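Search the notebook
Type a title or reel number

25 Sep 2024

Dostwood film workshop, bench log

Reel 2 of the Drallavau thriller back on the bench. Picture inspected again at slow speed, sound track checked separately. Shrinkage is within what the Cekar scanner will take, so no change to the gate. Perforations poor for the first 51 feet, then sound. Repaired with tape on the base side only. Old cement joins left alone where they hold.

Splice at frame 612 is not original. The villain's close-up runs short there and the music jumps. Compared with the dialogue list: one line missing, the one where she tells the sister she never left the house. The Ofori print may have it. Request sent, no reply yet.

Colour: the dye fade is uneven. Cyan has gone furthest, so the night interiors read as brown. I graded the staircase shot first and carried the values across to the kitchen. They did not hold. The kitchen was lit harder and the faces went green. Went back and graded each set-up by itself, slower but usable. Values are in the grading sheet under the reel number.

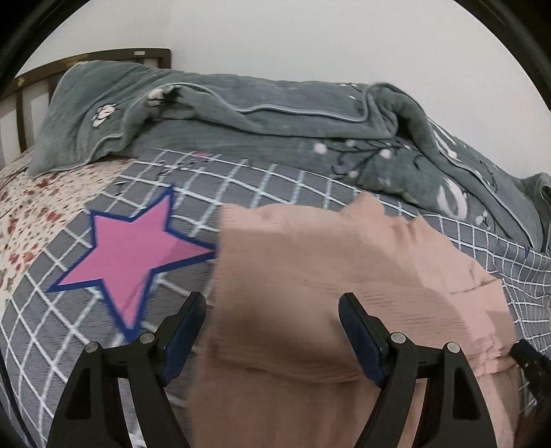 Sound

Optical track has a steady crackle under the songs and much less under the dialogue. Left the songs alone for now. Ran a light click removal on the dialogue only, then listened on headphones and on the small speakers. Consonants survive. Her whispered threat at the end of the reel was getting clipped at the first setting, so I backed it off one step.

Hum is still there below the strings. Notch filter tried, removed again, it thinned the harmonium.

To do

- Rescan the first 51 feet with the wet gate
- Chase Ofori about the missing line
- Check the intertitle spelling against the poster
- Reel 3 out of cold store, leave sealed overnight
- Book the screening room for November
- Reorder leader, 3000 feet

Recent entries
Reel 1, first inspection
Cekar scanner: gate cleaning
Songs and dialogue: separate passes
Cold store readings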